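Rice cooker

A rice cooker is a kitchen appliance that boils or steams rice and then, if it's any good, stops by itself. I've been keeping this page going for years as part of my home kitchen encyclopedia, and it's the entry I get the most mail about, so it has grown a bit (sorry!). If you're after the chemistry, see the entry on Starch. If you want to know why your rice is crunchy, stay here.

How it works

The basic kind is wonderfully simple. There's an outer body, a heating plate, a removable pot, and a sensor pressed against the bottom of that pot. While there's still free water in with the rice, the temperature can't climb much past boiling. Once the water has been soaked up or has steamed off, the pot gets hotter, the sensor notices, and the cooker clicks over to a lower heat or shuts off. I took apart my first one at the kitchen table expecting a clever little brain in there, and what I found was a magnet and a spring. I still think that's lovely.

Fancier models use a small computer, usually sold under the words "fuzzy logic," and adjust the heat as they go. Some heat the whole pot by induction. These are slower, and my friend Joelle Bitar will argue all evening that they make better brown rice. I think she's right about brown rice and wrong about everything else — white rice comes out of my cheap one just fine.
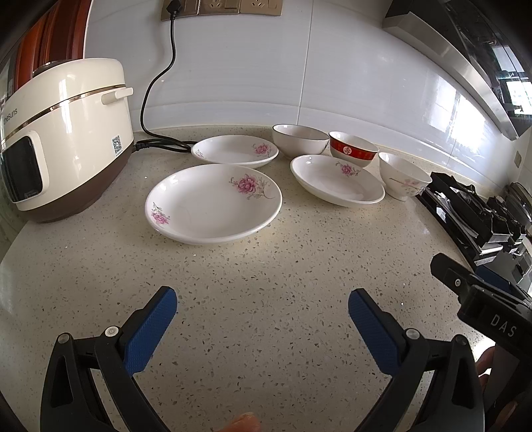
A cream-colored rice cooker on a stone countertop.

Water and rice

The cup that comes in the box is smaller than a standard American measuring cup, and this causes more ruined dinners than anything else I know of. The lines inside the pot are meant to go with that smaller cup. Lose it, and you're better off measuring by ratio with any cup you like.

For basmati I rinse until the water runs mostly clear, then soak it for about 30 minutes. Mehrangiz Alipour, who taught me most of what I know about Persian rice, soaks hers far longer and with a frightening amount of salt. Short-grain rice wants a rinse too, and a rest with the lid shut after the cooker clicks off. I used to skip the rest. Don't!

The crust

Many cuisines prize the browned layer at the bottom of the pot. In Persian cooking it's tahdig, in Korean it's nurungji, in Spanish it's socarrat (though that one belongs to paella, and a wide pan). Some cookers sold for Persian rice have a dial for how dark you want it. On an ordinary machine you can get partway there with butter or oil in the pot and a second push of the switch, if yours will let you.

Other uses

Oatmeal, lentils, steamed dumplings, even a dense sort of cake. Majdi Hattar wrote to me in April about doing bulgur in his, with 2 cups of broth and a fried onion, and I've made it that way ever since.

See also: Congee, Pilaf, Pressure cooker, Steaming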